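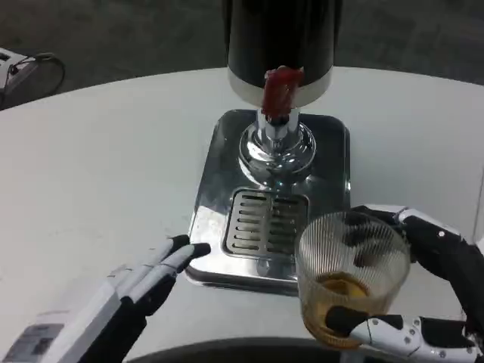

**Brivari drinks service trial, progress to Tue 4 July**

Work stopped for two days after a fault in the right hand. During a pour the grip force reading froze and the thumb kept closing. Nkrumah Ankrah pressed the stop. The glass didn't break and no one was hurt.

Kwaku Asamoah traced it to a dropped message between the hand and the Plumine controller. The hand now opens no further and holds position if readings are more than 300 ms old.

Still to do:

- 1,000 grip cycles on the new firmware
- revised risk assessment to Fröhlich in July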